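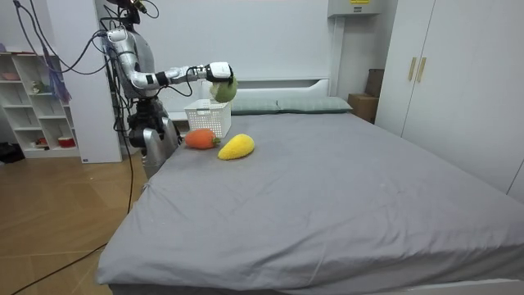

Beside the bed, bedroom 2

Moved our B&B site to new host, booking form emails gone

Posted by Ainhoa Vallejo

Shifted our site (Findevcombe, small guesthouse, WordPress) to Fillitz in December. Everything loads fine, faster even. But enquiries from the booking form never reach my inbox. Form says "sent". Not in spam either. Plugin log has 247 entries, all marked ok. Any ideas? Losing bookings over this.

3 replies

Grímur Bech
Same thing happend to me. Changed hosts again in the end, cheque's in the mail so to speak. Sorry, not much help

Signe Gunnlaugsson
Where's your email hosted? If it's still with the old mob, your new server might think it handles mail for the domain and deliver it to itself. Look in the control panel under email routing, set it to remote. Then install an SMTP plugin and send through your real mailbox, not PHP mail. Check the SPF record too, it probaly still lists only the old server.

Ainhoa Vallejo
Routing was on local!! Switched to remote, test came thru. Will do the SMTP bit tonight. Are the old ones recoverable?

Signe Gunnlaugsson
Try webmail on the new host, default account. Might be sitting there.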